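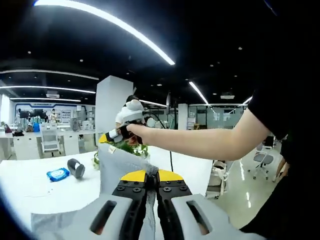 The Inheritance

Bonifacio Olmedo left his nephew 146 towels and a debt in Rivas. Severino drove over to collect the first and deny the second.

"He stole them from hotels," said Visitación Collado, who had loved the man for 72 days in April and May and resented him since. "He called it touring."

"Are any of them clean?"

"They're folded."

Severino took one. It said Merkthorpe Grand on the hem, where Bonifacio had sworn he'd never been.

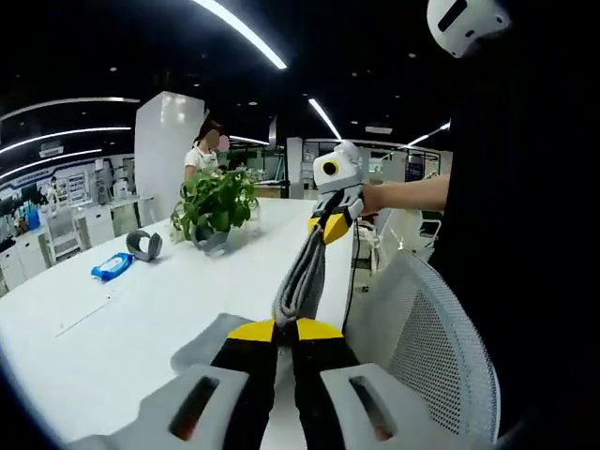
The Debt

It was for laundry. She had kept the receipts.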